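Search this diary
Enter keywords
Go

January, early

Up at 5.40 because the heat had already got into the bedroom. Opened everything on the south side and watered the tomatoes before the sun came over the shed. The tank is reading 522 litres, down from last week, and there's no rain on the forecast. I'll stop watering the lawn. It was mostly dead at Christmas anyway.

Drove to Gendstead for the chook feed. The road is still one lane at the culvert and I sat at the temporary lights for a whole news bulletin. Feed has gone up again. I bought two bags and a new float valve for the trough, then found when I got home that the valve was the wrong thread. Receipt is in the blue tin.

Rang Jakness about the pump. They say the part is coming from Walenia and should be here by the end of the month, which they also said in December. The quote is now $135 for the part and labour is extra. I said go ahead. Carting buckets down to the bottom bed is taking me most of an hour each evening and my shoulder is not enjoying it.

Too hot to be outside after eleven. It got to 39 on the verandah. Sat in the kitchen with the blind down and went through last year's diaries. I missed 29 days out of 365, nearly all of them in August when I had the flu, and there's a stretch in May where all I wrote was "fog" or "fog again". I want to do better on rainfall this year. Half the entries say "some rain" and that's no use when you want to compare.

Made a potato salad and ate it for lunch and tea. Finished the Åberg book at last. The middle part about the fishing village was good and the ending was rushed. It goes back to the library with the other two.

Cool change came through at twenty past eight with a lot of wind and no water in it. One sheet on the shed roof is lifting at the corner. Screws tomorrow, early, before it warms up. Also collect the eggs first thing, I forgot tonight. 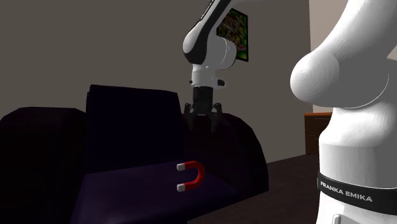
Red magnet on the dark armchair.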